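4.2 Kitchen trials with the head view

We had always meant to move the Tindora policy out of the bare test room sooner or later, and in July we finally did. The bench tasks had gone well enough that it was tempting to stay with them a while longer, but a kitchen asks a robot for something a bench never does: it has to make sense of things at several heights at once, and keep track of its own hands while doing so. We are grateful to Tülin Kılıçarslan, who patiently talked us through the layout of the trials more than once before we settled on it.

Over the month we recorded 606 episodes at the island, split across 16 tasks. Each episode began with the robot standing back from the counter, so that the first few seconds held mostly floor and the approach itself had to be learned along with the reach. We kept the Plirna encoder from Section 3 just as it was and trained only the action head, using the same settings as before. For comparison we ran the Ollier baseline on the same episodes, with the same starting spots.

The starting view turned out to matter more than we had guessed. When we cropped the lower part of the input, as Cosgrove does by default, the policy lost sight of its own hands and tended to stop short of the counter. With the full view it made this mistake in six episodes; with the crop it made it in nearly every task. Figure 9 gives a fair idea of how much the lower part of the view has to offer, and how much else is competing for attention down there.
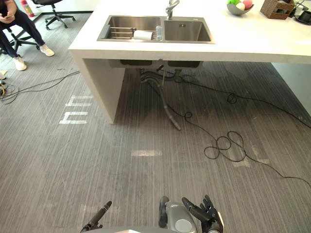
Figure 9. Head view before the approach, with the sink island ahead, cables and tape on the carpet, and the robot's own hands at the bottom.

We had worried that the hoses and loose cables on the floor would pull attention away from the sink. Felicidad Agbayani went through the attention maps by hand and found that the policy did look at them early in an episode, then let them go once the arms began to rise. We come back to this in Section 5.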